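Hand-held gripper pair, blue pads, pivot play

kollar_left
Second pair is together. Both jaws close evenly now, and I switched to the ribbed blue pads. The foam fruit sleeve is my grip test. It folds at almost no force.

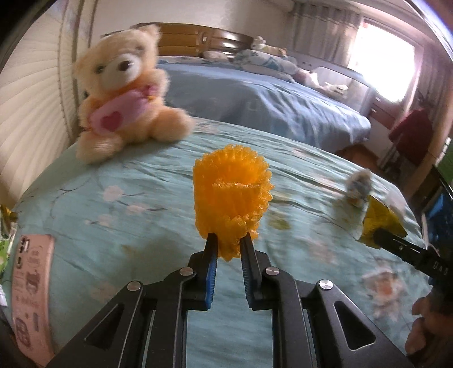
Re: pivot screws

Roswitha Aigner
Are you using threadlocker? Mine backed out after 90 cycles on the Bandix plates.

kollar_left
Blue, small drop. 285 cycles so far.

stornley512
I'd skip it and use nyloc nuts. Threadlocker creeps into the pivot and the finger drags.

Roswitha Aigner
Not if you clean the excess. Nylocs stick out too far on my plates.

kollar_left
Staying with threadlocker for now. Snack packets next, held over the bin.
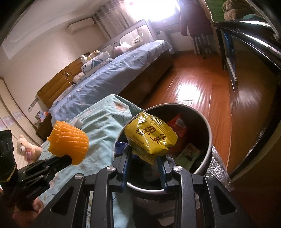

berchtold_j
What should I check first if one finger closes late?

Roswitha Aigner
The pivot screw on that side. Back it off a quarter turn and try again before you touch the linkage.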